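Check the virtual cell before you move the real one

July 11, 2021

Most cell setup sheets start with the robot. I think they should start with the table it is bolted beside.

At Galtby the Dilham cell ran 200 simulated picks before each change of fingers. Every batch passed. On the floor the gripper touched down 3 mm early at one corner, because the table model still had the height from the October rebuild. The program was fine. The model was stale, and a clean simulation on a stale model tells you very little.

My view is that the virtual cell needs a service interval like any other part. Touch off the table corners, compare them with the model, write both values down. Check finger length and opening the same way. Then look through the wrist view in simulation with the gripper open, before running any cycle - a wrong camera offset is easier to spot there than in a log.

Shops object to the lost time. They should add up the scrap first.

14 shares | 3 comments

Related
Grease intervals at Drodthorpe
Fukuda cell: 1,989 of 2,000 cycles

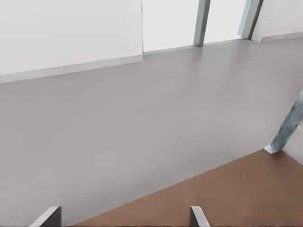 When should the table model be measured again?

After any move, rebuild or finger change, and before the next simulated batch.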